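Can our theater group get a city-owned building with a reverter clause financed?

Posted in Community Spaces & Nonprofits, September 30, 2025

Hi all, long post, sorry. I'm on the board of a small dance and puppet company and we've been renting rehearsal rooms by the hour for years. The city has finally put the old Mellar Street library branch up for sale and we want it badly!

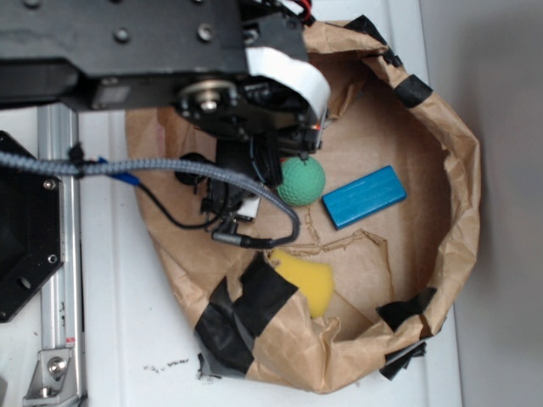
A reply from tallwindow came in while I was still typing up the details, asking whether the sale terms include a reverter, and yes, they do, so let me get to that. The asking price is low (it's basically a token amount plus closing costs) but the city wants us to finish the exterior work and get an occupancy permit within a set time. If we don't, the building goes back to them. Our bank, a small one, got nervous the second they read that part. The loan officer said they can't really lend on something the city could take back, and I see her point, but without the loan we can't do the work, and without the work we lose the building. Round and round we go.

Some facts in case they help. We have 438 people on our donor list, most of them small givers. The main room would seat 60 once we put in a second exit. There's a leaky flat roof over the back, an old boiler, and a basement I don't love. The neighborhood association (Prundar Heights) is on our side and wrote a nice letter. The zoning is okay for rehearsals and offices, but we were told performances might need a special use permit and we haven't applied yet.

So has anybody here gone through this with their own city? Did you get the clause changed, or did you raise the cash some other way? And should we be doing the zoning thing first? I feel like we're doing all of it in the wrong order.

tallwindow

Okay, now that I've seen the whole thing — ask the city to subordinate the reverter to your construction lender. That's the phrase to use. It means that if the loan goes bad, the bank gets its shot at the property before the city's right kicks in. Cities do agree to this, though ours took a while and it had to go back through the real estate people and then the full council. We bought an old firehouse and the first draft of our agreement had pretty much the same language as yours.

What got our bank comfortable was two things in writing. One was the subordination. The other was a notice and cure period, so the city had to tell both us and the bank that we'd missed a deadline, and then the bank had a window to step in and finish. Ours was 6 months. Have a lawyer write it, please, and make it one who does real estate and has seen a city land sale before. Our first guy was a friend's divorce attorney, and he was lovely, and he missed a lot.

Also push on what "finished" means. Our agreement said "exterior restoration," and we thought that meant the front. The inspector thought it meant all four sides and the fence. Get a list attached to the agreement with the actual items on it, and ask for one automatic extension if permits run late. Ours did run late.

On the zoning, I'd apply before you close. You can usually do it as the buyer under contract if the city signs off as the owner. If they turn you down for performances, you'll want to know that while you can still walk away.

abbasi_hall_board

We did ours without a bank at all, so take this for what it's worth. Abbasi Hall is smaller than your place (I think). We raised the first chunk from members and then did the work in stages, roof first. The city was fine with stages once we asked, but they wanted to see proof of funds for stage one before they'd sign anything.

I will say that don't count on your whole donor list. We got a gift from maybe a quarter of ours, and the bigger checks came from people who'd never been to a show but lived down the block. Somebody's grandmother had gone to dances there. Hold an open house if the city will give you the keys for an afternoon.

Budget for insurance on an empty building too! We got quoted $1,135 for a policy that we'd figured would be half that. Torkomau Arts down the road from us told us they'd had the same surprise, so maybe I should have listened.

mudroom77

Check for asbestos before you sign. Old library, old boiler, old floor tile in the basement. The city may already have a report sitting in a drawer and you just have to ask for it.

Don't know anything about the reverter stuff.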